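Search this site... Go

Table Cell Upkeep FAQ

I look after the two-arm tabletop cell at Sandu, and I get the same questions by email over and over, so I finally typed up my answers. It's the dish-stacking cell, the one on the Vulten rails. If you run the floor-standing cell at Flidton, most of this won't apply to you.

How often do you check the table clamps?

Every Monday before power-up, and again any time somebody has leaned on the rails (they will lean on the rails!). I put a hand on each arm base and give it a push sideways. If I feel any give at all I stop and tighten before I do anything else. A loose base looks exactly like a bad calibration, and I once lost most of a June chasing the wrong one.

Do I have to redo the calibration after moving the table?

Yes. Even if you only bumped it. Sorry. It takes me 30 minutes if I have coffee and nobody talks to me.

How much slack should I leave in the wrist cable?

More than you think. You want a small loop at the wrist so the gripper can roll all the way over and back without the cable going tight. Before I tape or tie anything, I move the arm by hand to its two worst poses - reaching all the way across, and folded in close with the gripper tipped - and look at the loop both times. If it's tight in either one, start over. If it hangs low enough to drag through the dishes, take a little back.

What do you use for a test run after a repair?

Plates and bowls, the same kind of stuff the cell handles all day. I like round things with a rim because a gripper that's even slightly off will show it right away. Start with flat pieces, then go to bowls, and keep your hand near the stop button for the first few picks. 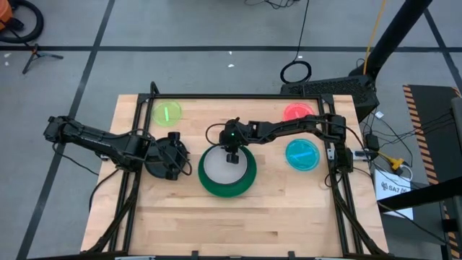
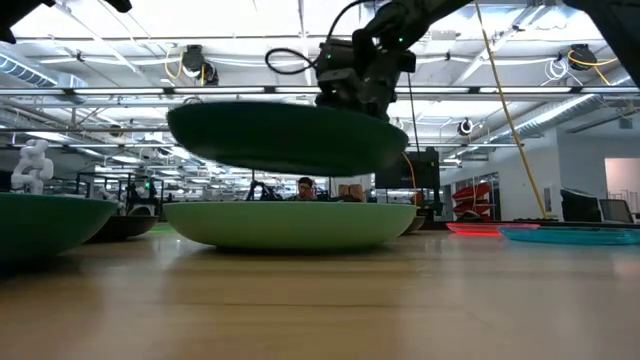 If the gripper lets a bowl slide during a test, don't crank up the force first. Wipe the finger pads with a damp cloth, let them dry, and try again. That fixes it so often that I'm a little embarrassed by how long I spent in the settings menu my first year.

When do the finger pads get replaced?

I swap them at 50 hours of stacking work, or sooner if I can see a shiny patch. Always do both fingers on a gripper together. One old pad and one new pad will twist whatever you pick up, and then you'll be back here reading the slipping answer.

The light is on but the arm won't move. Now what?

A light on the arm only tells you it has power. Check the stop button (really, go look at it), then the data cable at the base, then restart the controller. Wait for the controller to come all the way up before you enable the arm. If you still have nothing after 2 restarts, leave it off and send me the log.

Can I lay cables across the floor just for one afternoon?

I'd love to say no, but I've done it too. Keep them out of the walkway and label both ends before you walk off. The afternoon turns into a month pretty easily.

Where do I order spare parts?

Pads and cables come out of the Ukosdale stockroom. The pad kit is item 2190. Please write down what you take - I do the reordering from that sheet, and I only look at it on Fridays.

3 comments | 11 shares

Contact | Copyright Sandu Table Cell Notes | Back to top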